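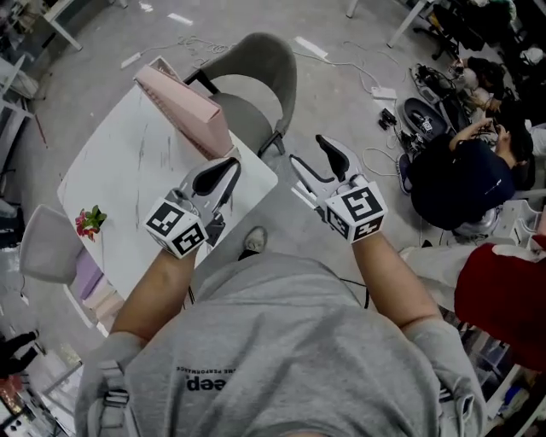 Both grippers up, pink box next. October, club room.

Print this post | E-mail to a friend

Well, we are back in the swing of it at the Folcombe robot club, and I have been meaning to write this up for days, but every evening I sit down and end up reading about cable connectors instead (my own fault!). Our project this year is called Tipoki, and the plan is to teach it small tidying jobs around a table by doing them ourselves first, over and over, with a gripper in each hand.

I thought that would be the easy part. My goodness, my forearms! You have to slow right down, keep the marker cubes facing where they can be seen, and forget that you own perfectly good fingers. The box with the lid is my favorite job and the little flower arrangement is my least favorite, so of course Polyxeni Tzavaras has put me down for both.

Polyxeni keeps the tally, and she tells me we stand at 2694 runs toward our goal of 3000, with 80 of those to be done again after we mixed up left and right on the log sheet. I was in on that mix-up, so I will be doing my share of the repeats and bringing the cookies too.

Still on the list: shorter cables if we can find them, a second table, and a proper talk about whether we enter the Grutinau meet in the spring or wait a year. I say enter! If you have a view, leave it in the comments and I'll read it out at the next meeting.

Home | Older posts | Club pages | Links | Contact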